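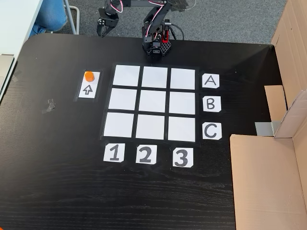 Ticket 92: arm stops short of the pick tile
Unit: Osine arm, board game table, Flarport
Opened by: Joar Strömberg, April

Problem: When the arm goes to the tile with the arrow, the gripper closes 12 mm before the orange piece. Squares A1 to C3 are reached well.

Tried so far:
- Restarted the controller. No change.
- Tightened the screws at the wrist bracket. One was a bit loose, but the error stayed the same.
- Ran the home routine 18 times. The error is the same each time, so I do not think a servo is slipping.

Found at 14:20: the pick position in the file was still from the old tile layout. I taught it again with the gripper open and saved it as Aasen_44.

Status: waiting for one long run. Please do not move the arrow tile or the base until then.

Folliris Support Desk | Contact us | Back to top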